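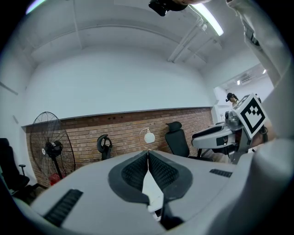

Figure 1. Shared workroom with pedestal fan, mesh task chair, globe lamp and overhead fluorescent lighting.

Zarei Institute, Department of Interior Practice
Room Survey and Furnishing, Handout 7
The Shared Workroom: Air, Light and Seating

Shares 24 | Comments 7

1. Scope of the handout

The previous handout dealt with rooms furnished for a single purpose. The present one turns to the shared workroom, in which furniture of several kinds is brought together over time and must serve people doing different work. Students should read it before the survey session and bring a printed copy of the record sheet. Material on acoustics is held over to the April block and will not be assessed with this unit.

A room survey begins with the fixed parts of the room and proceeds to the movable ones. Students often reverse the order and write up the furniture first, which leads to repeated corrections once the positions of walls, ledges and services have been drawn. The plan should be finished, at least in outline, before any chair is entered on it.

2. Walls and ceiling

The back wall in Figure 1 is divided horizontally. Its upper part is white, and the lower part is exposed brick of a reddish-brown color, capped by a dark-gray ledge that runs across most of the width of the room. A divided wall of this kind should be recorded as two surfaces. The two parts reflect light differently and accept different fixings, and they age at different rates. The ledge is entered separately, with its height above the floor and its depth.

Ledges tend to attract small objects. For survey purposes, anything resting on a ledge is treated as movable and is left off the plan unless it is wired in or fastened down.

The ceiling is white, with long beams, and conduit is carried across it in view. Visible conduit is to be drawn in a broken line with an arrow at each point where it leaves the room or passes out of sight. Do not guess at the route beyond that point. In older buildings, such as those at the Zasholm campus, conduit may have been left in position after the circuit it served was withdrawn, and only the building records can settle the matter.

3. Moving air

A pedestal fan is a supplement to ventilation and does not replace it. It moves the air already in the room and brings in none from outside. The survey must therefore keep two entries apart: the means by which fresh air enters, and the equipment used to circulate it.

The fan in Figure 1 is of the large industrial pattern, black, with a round wire grille, and stands against the brick. For a fan of this type the record sheet asks for the following.

- Position of the base, measured from two walls
- Diameter of the grille
- Height at the center of the hub
- Location of the outlet used, and the path of the cord across the floor
- Distance to the nearest seat

The last entry is frequently omitted. A seat placed close beside a large fan may be avoided in cool months and sought after in warm ones, and a survey carried out on one day cannot show this. Where possible, ask the regular users of the room and note their answers in the remarks column.

4. Light

General and local lighting are to be listed in separate tables. General lighting includes the long fluorescent fixture overhead and any other ceiling lights. Local lighting includes desk lamps, floor lamps and pieces such as the white globe lamp in Figure 1, which is carried on a thin curved stand.

A globe gives light in most directions and is seldom suited to close reading or drawing. It does soften the contrast between a bright ceiling and a darker lower wall, and a surveyor should consider this before marking such a lamp as decorative. Take readings at each work surface twice, with local lamps off and then on. Enter both values. An average is not acceptable.

5. Seating

Chairs in a shared workroom rarely match. The room shown contains a tall black mesh office chair with a headrest, a further black office chair with an armrest, and a black chair with an open, curved headrest standing at the brick wall. Uniform color can hide differences of type, and each chair should be examined individually.

Mesh backs allow air to pass and are generally preferred in rooms that rely on fans. Headrests are useful in a reclined position and of little benefit at a drafting surface. Chairs kept against a wall should be entered in the place where they are found, with a note stating whether they are in regular use or held as spares. Keep a clear passage between any row of chairs and the door.

6. Record sheet and submission

The survey will be carried out in Room 312 of the Lumden Building. Students work in pairs and submit one sheet per pair, together with a plan in pencil or ink. Measurements are given in inches. Sheets prepared in the Provau template are accepted, provided that the remarks column has been completed by hand.

Late work is subject to the department's usual rule. Sheets returned for correction must be resubmitted with the original attached.

Last updated: November 16, 2022

This site uses cookies to remember your reading preferences. Accept | Manage settings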